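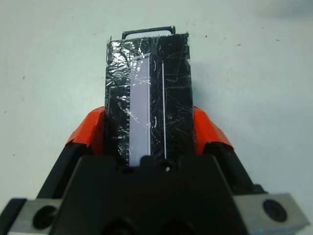
Accueil | Préhenseurs | Caméras | Contrôleurs | Pièces détachées | Occasions | Contact

Pince parallèle Rolov à deux doigts, avec patins orange

Publié en avril 2024 par l'atelier Hekari

On nous la demande depuis l'automne, alors voilà enfin sa page ! La Rolov est une pince électrique à deux doigts, corps noir mat, patins orange rapportés, et je l'ai gardée sur l'établi assez longtemps pour vous en parler autrement qu'en recopiant la fiche du fabricant. Je l'ai montée à la place de notre vieille Pratby, sur le même bras, avec la même petite caméra au poignet et le même contrôleur. Comme ça on compare vraiment les pinces (et pas les câblages du jour).

Ce que j'aime bien

Les patins, d'abord. Ils sont larges, ils s'évasent vers l'extérieur et ils pardonnent beaucoup quand l'approche est un peu de travers. Avec la Pratby, un bloc présenté en biais partait en rotation une fois sur deux et je passais mon temps à retoucher la trajectoire. Avec la Rolov, il se remet droit entre les doigts pendant la fermeture, et je peux laisser une tolérance de 2 mm sur la position sans y penser. C'est très agréable quand on débute.

Mon objet de torture préféré reste le bloc noir presque entièrement emballé de ruban adhésif transparent. Ça plisse, ça brille, ça glisse, et la caméra déteste ça : les reflets bougent à chaque degré de poignet et le contour du dessus n'est jamais bien net. Sur ce genre de pièce, je vous conseille de serrer dans la moitié basse et de laisser dépasser le haut, la détection s'accroche beaucoup mieux. Une bande claire verticale sur la face visible aide énormément aussi. Chez nous le plan de travail est d'un gris presque blanc, et la différence avec un plateau sombre saute aux yeux.

J'ai fait tourner un cycle prise, rotation à 90 degrés, dépose, pendant 2 000 répétitions. Les patins ont pris quelques plis et les coins se marquent, c'est de la matière souple, il faut s'y attendre. Prévoyez un jeu d'avance dans le tiroir.

Ce que j'aime moins

Le corps est large. Vu depuis la caméra de poignet, il mange tout le bas de l'image, et le pied de la pièce disparaît derrière la face avant. Pour une dépose précise il faut donc se fier au haut de l'objet ou ajouter une deuxième caméra fixe. J'ai essayé de remonter la caméra avec une cale : on gagne un peu, mais on perd en netteté sur les petites pièces, et j'ai fini par revenir au montage d'origine.

Le noir du corps pose le même souci quand la pièce est noire aussi. Sur la Pratby, dont le corps est clair, la séparation se faisait toute seule. Pensez à définir un masque fixe pour la pince dans votre logiciel de vision, ça se règle en cinq minutes et ensuite on n'y touche plus.

Côté compatibilité

Testée avec le contrôleur Hekari et avec un Baxter de l'ancienne génération que nous avons à l'atelier. Sur ce dernier il faut une bride d'adaptation, non fournie, et un peu de patience pour le passage du câble ! Pour les autres bras, écrivez-moi avec la référence exacte de votre bride de poignet, je regarde et je vous réponds.

Dans la boîte

La pince, 2 patins orange déjà montés, le câble, la visserie et une notice (en anglais seulement, je travaille sur une version française). Les patins de rechange se commandent à part, par paire, depuis la page Pièces détachées. Les prochains arrivages sont prévus pour octobre, mais il m'en reste encore en stock au moment où j'écris.

© Atelier Hekari | Nous contacter | Mentions légales | Haut de page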